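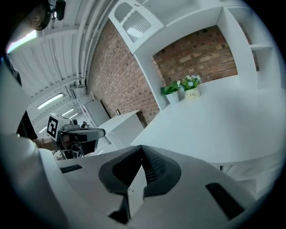 3.2 Equipment planning and cost

The budget for the collection work was fixed in April, before the site at Kilutau had been fitted out. Two options were priced. The first was a pair of robot arms on a fixed base, operated remotely. The second was a set of hand-held grippers, with arms hired later for the test runs only. Quotes for the first option came from Jerkov and would have used most of the project's equipment money, leaving little for spare parts. We chose the second.

Each gripper was costed at 1,937 euros, including the camera, the printed marker block and one set of finger pads. Pads were entered as a consumable. Bensaid and El Sherbiny put their working life at around 15 hours of handling, and we ordered 6 spare sets on that basis. Delivery was quoted separately and is left out of the unit price.

Furniture was treated as equipment. A desk with shelving above it was preferred to a bare bench, as the later tasks involve placing items at different heights. The potted plants stayed on the desk during set-up.

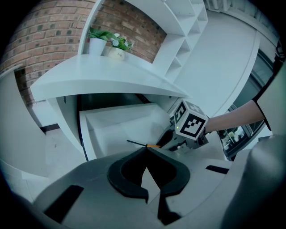 Figure 4. Hand-held gripper with marker cube at the desk, seen from a second gripper.

The marker cube carries a square pattern on each face we could see in use, and replacement prints cost very little. Mounting brackets were dearer than planned. Wotside supplied them in a single batch, and the difference was taken from the travel line.

Staff time was the largest item left out of the first draft. Siliņa's revised plan allows 166 hours for set-up, calibration and repairs, and this figure is used in Table 2. Arm hire is still shown as an estimate, pending a second quote.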